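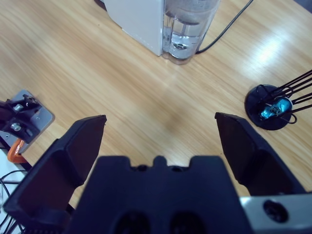

The Nilar's two-finger gripper, fully open over a wooden tabletop, seen from the wrist camera.

The Nilar is a two-finger electric gripper kit for small robot arms, sold by Vuvora. It was designed by Mieke Bakker and Baptiste Bailly and comes with a wrist camera, a mounting plate and a 2 m cable. The camera records at 30 frames per second and looks out over the fingers. Vuvora offers the kit for purchase or on a 9-month rental, with setup handled by Declercq. A first batch of 200 kits was sold mainly to teaching labs. Spare fingers are sold separately.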